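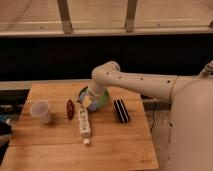 定期点検の間隔はもう少し延ばせるのではないか、毎回セルを半日止めるのは利用者にとって負担が大きい、との意見が前回の更新後に寄せられました。現在の間隔は稼働158時間で、当面は変更いたしません。経緯は「定期点検」の項に記載しています。

Velltonセル 設定と保守
Guerreiro技術センター 設備紹介ギャラリー

Velltonセルは、当センターの共用実験区画に設置している単腕の卓上把持セルです。本ページでは、作業中のセルの写真とともに、日常の設定、清掃、定期点検、修理の要点を掲載しています。利用を予定されている方、および保守を引き継がれる方は、予約の前に一読をお願いいたします。操作方法の全文は館内の取扱手順書に収録しており、本ページと手順書の記載が異なる場合は手順書を優先します。

写真について
ボウルの上に降りたグリッパ。木製の作業台には、ほかに半透明の白いカップ、赤唐辛子の形をした小物、白いチューブ、黒地に白い縞の入った角形の物品が置かれています。

セルの構成
セルは、アーム本体、グリッパ、制御盤、作業台、安全停止回路からなります。制御ソフトウェアにはMoteroを使用し、動作の登録、速度の制限、停止履歴の保存をすべて同じ画面から行います。制御盤の扉は通常施錠しており、鍵は受付で貸し出します。盤内の設定を変更した場合は、変更前の値と変更後の値を必ず両方とも記録してください。片方しか残っていない記録は、復旧の際に役に立ちませんでした。
設備台帳上の管理番号は605です。部品の発注、修理依頼、予約のいずれにもこの番号を使用します。隣接するセルと名称が似ているため、口頭での連絡にも番号を添えてください。

始業時の確認
始業時の確認は、その日の最初の利用者が行います。前日の終業時に異常なしと記録されていても省略はできません。
一、制御盤の表示灯を確認し、停止履歴の最終行を読む。
二、非常停止ボタンを押し、アームの動力が切れることを確かめてから復帰させる。
三、アームの可動範囲に人や私物がないことを確かめる。
四、低速で待機姿勢へ移動させ、途中の音と振動に注意する。
五、グリッパを全開、全閉の順に動かし、指先の合わせ目を目視する。
六、原点確認用の動作を一回実行し、結果を記録票に書き写す。
確認の途中で一つでも判断に迷う項目があれば、先へ進まず保守窓口へご連絡ください。始業時の確認が遅れたことを理由に予約が取り消されることはありません。

作業台の設定
作業台は木製の天板を使用しています。天板とアーム基部の位置関係は、動作登録の前提となる最も重要な寸法です。台の脚には位置決め金具を取り付けてあり、清掃の際も金具を外さずに作業します。やむを得ず台を動かした場合には、復旧後に四隅の基準点をアーム先端で順に触れ、登録値との差をMoteroの補正画面に入力します。
差が許容範囲を超えたときは、補正値で吸収しようとせず、台そのものを据え直してください。過去に補正だけで済ませた期間があり、台の奥では正しく把持できるものの、手前の縁に近づくほど指先が高くなるという状態が続きました。据え直しのあと、この症状は出ていません。
天板の継ぎ目は季節によってわずかに開閉します。梅雨の時期と暖房を使い始める時期には、継ぎ目に沿って定規を当て、段差の有無を調べます。段差が認められた場合、利用者の判断で削ることは避けてください。研磨は当センターで実施します。

物品の配置
把持の確認に使う物品は、形、硬さ、表面の滑りやすさが互いに異なるものを組み合わせています。ボウルやカップのように縁のあるもの、チューブのように細長いもの、唐辛子形の小物のように小さく不規則なものでは、指先の摩耗や位置ずれの現れ方が違います。
縁のある物品では、降下の深さがずれていると指の側面が縁に触れます。触れた音は小さく、周囲で別の装置が動いていると聞き取れません。降下中は停止ボタンに手を掛けたまま、指と縁の間隔を横から見てください。
細長い物品は、置いた向きによって結果が大きく変わります。記録票には物品の名称だけでなく、長手方向が台の奥行きに沿っていたか、幅に沿っていたかを書き添えます。
物品どうしを接して置くか、離して置くかも条件の一つです。接した配置で不調が出た場合は、まず単独の配置に戻して同じ動作を試します。単独では問題がなければ、原因はグリッパよりも接近経路の登録にあることが多く、部品交換を急ぐ必要はありません。
利用者が物品を持ち込む場合は、鋭利なもの、液体が漏れるおそれのあるもの、粉の出るものをお断りしています。食品は、密封されたものに限り事前の相談により使用できます。

グリッパの設定
把持力の初期値は55に設定しています。数値はMoteroの画面に表示される百分率で、上限に対する割合を示します。利用中に値を変えることは差し支えありませんが、終業時には必ず初期値へ戻してください。
滑りが生じた際に、把持力を上げて対処する利用者が少なくありません。当センターでは、次の順で確認することを求めています。
・指先のパッドに汚れや欠けがないか。
・物品の表面に油分や剥離紙の糊が残っていないか。
・指が物品の中心を挟んでいるか。
・閉じる速度が前の利用者の設定のままになっていないか。
いずれにも該当しないときに限り、把持力を少しずつ上げます。樹脂の薄い容器は、保持できていても側面がたわんでいることがあります。たわみが見えた時点で一段階戻し、その値を当該物品の上限として記録票に残してください。
指先のパッドはMetitz製の交換品を使用しています。左右を同時に交換し、片側だけの交換は行いません。交換後は古い接着剤を完全に取り除いたうえで、全閉時に左右の面が全長にわたって接することを薄紙で確かめます。紙が一方の端だけ抜ける場合は、取り付けをやり直します。
パッドの裏には交換した月を油性ペンで記入しています。表側には何も書かないでください。インクがわずかに盛り上がるだけでも、小さな物品の姿勢に影響します。

配線の確認
アームに沿って引かれる線は、関節の動きに合わせて繰り返し曲がります。点検では、静止した状態で外観を見たあと、低速で各関節を端から端まで動かし、突っ張り、ねじれ、こすれの三点を調べます。
固定具は強く締めすぎないことが大切です。線が固定具の中でわずかに滑る程度が適正で、指で軽く引いても動かない場合は締めすぎと判断します。逆に、自重で垂れてくる場合は緩みと判断し、締め直した箇所に印を付けます。
台の縁の近くを通る線は、利用者の衣服や工具に引っ掛かりやすい箇所です。台の横に立つ際は袖口と名札の紐に注意してください。床に届いた線の上に椅子の脚や台車の車輪を載せることも禁じています。
被覆に白い筋や光沢のむらが現れたときは、断線に至っていなくても交換の対象とします。絶縁テープによる補修は応急処置としても認めていません。以前の修理では、テープの下で被覆の割れが進んでいたことが停止の原因でした。

外装の清掃
アームの外装は、固く絞った柔らかい布で拭き、続いて乾いた布で仕上げます。溶剤、研磨剤入りの洗剤、圧縮空気は使用しません。外装の穴や継ぎ目に布の繊維を押し込まないよう、拭く方向は継ぎ目に沿わせてください。
清掃は動力を切り、停止札を掛けてから始めます。短時間の拭き取りであっても同様です。待機姿勢のままでは関節の下側に手が届きにくいため、清掃専用の姿勢を登録してあります。手で押して姿勢を変えることはおやめください。
関節の継ぎ目に油のにじみを見つけた場合は、拭き取る前に保守窓口へお知らせください。にじみの広がり方は、内部の状態を推定する手掛かりになります。
グリッパの指先は、外装とは別の布で清掃します。布は色で分けて棚に置いています。使い終えた布は洗浄用の箱に入れ、棚には戻しません。

定期点検
定期点検は稼働158時間ごとに実施します。稼働時間はアームの動力が入っていた時間の累計で、動作の有無を問いません。残り時間はMoteroの起動画面に表示され、予約画面にも反映されます。
点検の内容は次のとおりです。
・基部の固定ボルトの締め付け確認
・全関節の低速往復と異音の記録
・安全停止回路の二系統それぞれの遮断試験
・グリッパの開閉幅の測定
・配線の外観と可動時の確認
・作業台の基準点の再測定
・制御盤内の吸気部の清掃
・設定値の保存と保存先での読み出し
最後の項目は、保存操作の完了表示だけでは終了としません。保存したファイルを別の端末で開き、把持力、速度制限、基準点の各値が読めることを確認します。
冒頭の意見にありました間隔の延長については、指先パッドの摩耗と配線の状態を踏まえて検討いたしました。パッドだけであれば延長の余地があります。一方、配線の被覆の変化は前回の点検でも見つかっており、その箇所は始業時の確認では見える位置にありませんでした。配線を含む点検の間隔は据え置き、パッドの測定のみを独立した短い作業に切り分けることを検討しています。
なお、半日という停止時間には、点検後の試運転と記録の照合が含まれます。点検が早く終わった場合は予約枠を順次開放しますので、当日の予約画面をご確認ください。

手首部の修理記録
今年度は、手首部で停止が繰り返される不具合がありました。停止は6月に入ってから目立つようになり、いずれも降下動作の終わり近くで起きていました。
停止履歴に残る番号は61で、Moteroでは手首側の通信の途絶を示します。当初はグリッパ側の接続部を疑い、端子の清掃と差し直しを行いましたが、翌日に再発しました。続いてグリッパを予備品と交換し、同じ動作を繰り返したところ、やはり停止しました。これによりグリッパ本体は原因から除外しています。
次に、降下の姿勢を変えずに手首の回転だけを加えたところ、特定の角度を通過する際に必ず停止することが分かりました。該当する角度で配線を調べると、固定具の内側で線が強く曲がっており、被覆に白い筋が出ていました。線を交換し、固定具の位置を関節からわずかに離したうえで、同じ角度を含む往復動作を実施しました。交換後の試運転では停止は記録されていません。
交換した線は日付札を付けて保管庫に置いています。保守を引き継ぐ方は、被覆の変化がどのように見えるものかを現物で確認してください。
作業中に気付いた点を以下に残します。
・予備のグリッパを取り付けた際、把持力の初期値が自動では引き継がれませんでした。交換後は値を手で入力する必要があります。
・固定具のねじは外装のねじと頭の形が似ていますが、長さが異なります。外した順に小皿へ並べ、混ぜないでください。
・手首の回転を試す前に、作業台の上の物品をすべて下ろします。
・停止履歴は一定の件数で古いものから消去されます。調査に入る前に書き出しておくことを勧めます。

復帰の手順
非常停止または保護停止のあとは、次の手順で復帰させます。急いで再起動を繰り返すと、原因を示す履歴が上書きされるおそれがあります。
一、アームと作業台の状態を、手を触れずに確認する。
二、停止番号を記録票に書き写す。
三、指が物品を保持している場合は、保持を解く前に物品の下に受けを用意する。
四、Moteroの手動画面から、上方向へ低速で退避させる。
五、待機姿勢に戻し、原点確認用の動作を実行する。
六、確認結果が登録値と一致したことを見届けてから、通常の速度制限に戻す。
容器の内側に指が入った状態で停止した場合、横方向への移動は行わないでください。上方向への退避も受け付けないときは、動力を切ったまま保守窓口を呼び出します。物品を手で引き抜くことは、指の位置検出を狂わせる原因となります。
同じ番号の停止が一回の予約時間内に再度起きたときは、その時点で利用を終了していただきます。振替の予約は優先して受け付けます。

部品と消耗品
利用者が交換できるものは、指先のパッドと清掃用の布に限ります。いずれも受付横の引き出しに用意しており、使用した際は引き出しの内側の用紙に記入してください。
線、固定具、グリッパ本体、盤内の部品は保守担当が交換します。Metitzへの発注は当センターで取りまとめていますので、利用者から直接お問い合わせいただく必要はありません。入荷までの間にセルを使用できるかどうかは、予約画面の備考欄に掲示します。
他のセルの予備品を一時的に流用することは、形状が同じであっても認めていません。

記録票の書き方
記録票は紙で運用しています。制御ソフトウェアの履歴には動作と停止が残りますが、音、におい、手触りの変化は残りません。
「異常なし」とだけ記された票が続くと、変化の始まりをさかのぼることができなくなります。気になった点は、原因が分からないままで構いませんので、起きた時刻と動作の名称を添えて書いてください。前掲の手首部の修理では、「朝九時台、降下の終わりに小さく引っ掛かる感じがあった」という一行が、最初の停止より前の票に残っていました。
訂正は二重線で行い、元の文字が読める状態にしておきます。記入欄が足りない場合は裏面を使い、表に「裏面あり」と記してください。

終業時の処置
物品をすべて台から下ろし、アームを待機姿勢に戻します。把持力と速度制限を初期値に戻し、動力を切り、停止札を掛けてください。作業台は乾いた布で拭き、継ぎ目に残った細かなくずは刷毛で手前に掃き出します。
物品は種類ごとに棚の所定の場所へ戻します。破損や変形が見つかったものは棚に戻さず、記録票とともに受付へお持ちください。変形した物品を使い続けた場合、次の利用者の把持確認の結果がそれまでの記録と比較できなくなります。
制御盤の鍵は退室前に返却をお願いします。

利用と見学について
セルの利用には、当センターの安全講習の受講が必要です。講習は館内で実施しており、受講後の有効期間内であれば、どのセルも予約できます。長期間利用のなかった方には、始業時の確認のみを対象とした短時間の再講習をご案内しています。
見学は通路側から行っていただきます。運転中の声掛けは、操作者が停止ボタンから手を離す原因となりますので、質問は動作の区切りまでお待ちください。撮影を希望される場合は、受付で他の利用者の有無をご確認ください。

本ページの文章と写真を転載される際は、事前に当センターまでご連絡ください。点検間隔、初期値、停止番号の扱いはVelltonセルに固有のものであり、他の設備には適用できません。

問い合わせ先
Guerreiro技術センター 共用設備保守窓口
お問い合わせの際は、管理番号605、停止番号、停止時に実行していた動作の名称をお知らせください。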